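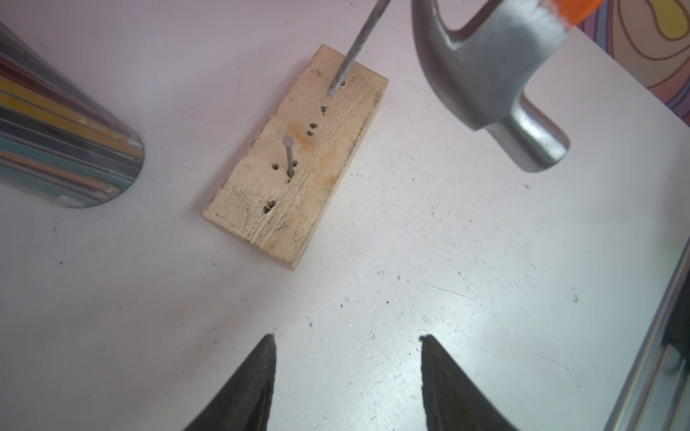
A robot control program is a set of instructions that runs in a loop. It looks, decides, moves, and then looks again. Each trip around the loop takes a fraction of a second. Take a job that sounds simple: pull a nail out of a block of wood with a hammer. Before any motor turns, the software has to work out which marks on the wood are nails and which are only old holes. A hole is a small dark spot. A nail standing up beside it has a flat, round, silvery head. To your eye they are very different. To a computer, both begin as a grid of numbers.

This page explains the four jobs the software does: seeing, planning, controlling, and checking.

Job 1: Seeing

The part of the program that makes sense of camera pictures is called perception. A picture from a camera is made of tiny squares called pixels. Each pixel is stored as three numbers, one each for red, green, and blue. The perception program searches those numbers for patterns it has met before.

It learns the patterns from practice pictures. Manuela Orlandini, who writes perception software at Sanier, started her nail finder with 2000 pictures. In each one, a person had drawn an outline around every nail. The first version made a lot of mistakes. It called pencils nails, and it called the dark spots on a tabletop holes. Her team added 200 pictures with no nails in them at all, so the program could learn what to ignore.

Shiny things are difficult. Polished metal reflects whatever is near it, so its color changes when it moves. Busy patterns are difficult too, because there are so many edges to sort through.

One camera is often not enough. A camera fixed beside the table gets a wide view but few small details. A camera near the gripper gets the details but can lose track of where everything else is. The software combines both views into one map of the table.

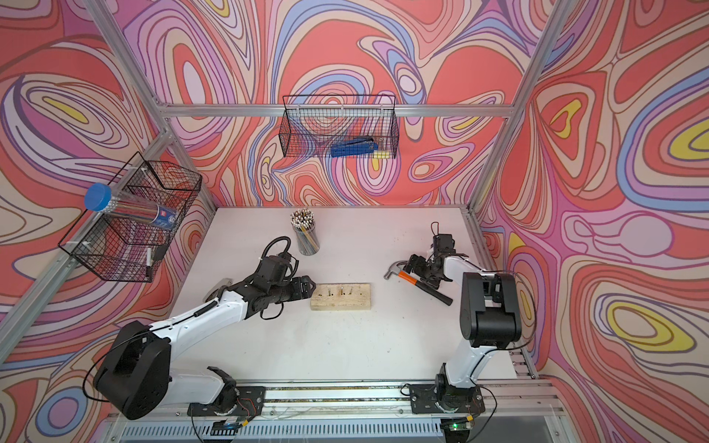
The map uses three numbers for each object: how far left or right, how far forward or back, and how high. These are called coordinates. Every camera and every arm has its own starting point for measuring, so the program must convert all of them to the same one. Finding the numbers for this conversion is called calibration. If somebody bumps a camera, it has to be done again.

Job 2: Planning

Planning means choosing a path. The planner knows the shape of each arm and how far each joint can bend. It tries many paths inside the computer and throws out any that would hit the table, a wall, or another arm.

Two arms make this harder. If one arm has to hold the wood while the other uses the hammer, the planner must give both of them a path and a timetable. Lucrezia Caputo's planner, named Kukik, tests 53 paths for each arm before it picks a pair. Most are thrown out early.

The planner also has to think about tools. Once a gripper picks up a hammer, the hammer counts as part of the arm. The arm is now longer and heavier at the end, and the planner has to use the new shape.

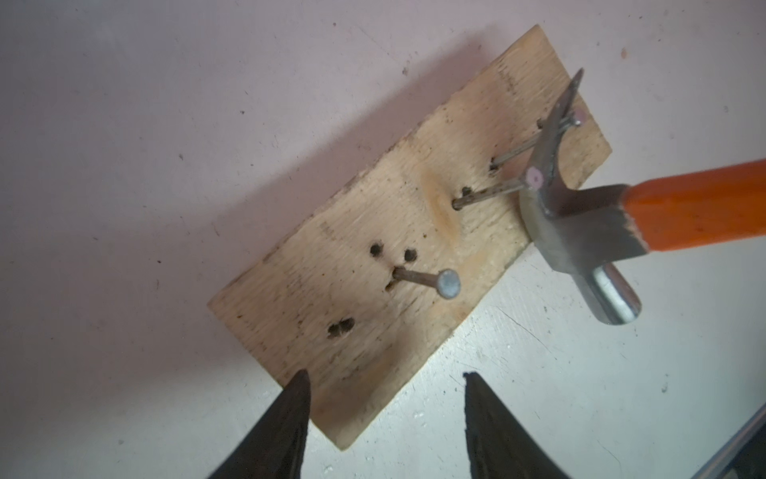 The hammer's claw straddles two of the three nails.

Look at the gap in the claw. To pull one nail, the program needs the shank (the long, thin part) between the two prongs, with the head on the far side. An error of a few millimeters is enough to miss. When nails stand close together, the planner must also decide which one comes first.

Job 3: Controlling

The controller turns the path into motor commands. It compares where the joint is with where it should be. The difference is called the error. A large error gets a large push and a small error gets a small push. This is called feedback, and you use it when you carry a full glass of water.

Position is only half of it. Pulling a nail takes force, and the controller needs a limit — too little and the nail stays put, too much and the block may lift off the table. 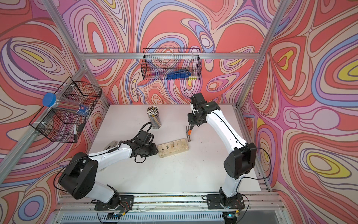

Two arms, one block, and a hammer standing beside it.

Job 4: Checking

After each step the program looks again. Did the nail move? Is the hammer still in the gripper? If the answer is no, it goes back a step and tries again, or it stops and asks a person for help. Gerardo Ferraro's rule for his own programs is to stop after three tries.

Every step is saved in a file called a log. When something goes wrong, a programmer reads the log to find which of the four jobs made the mistake.

Words to know

Calibration: finding the numbers that let cameras and arms share one map.
Controller: the program that sends commands to the motors.
Feedback: using the error to choose the next push.
Log: a record of what the program did.
Perception: making sense of what the cameras send.
Pixel: one tiny square of a picture.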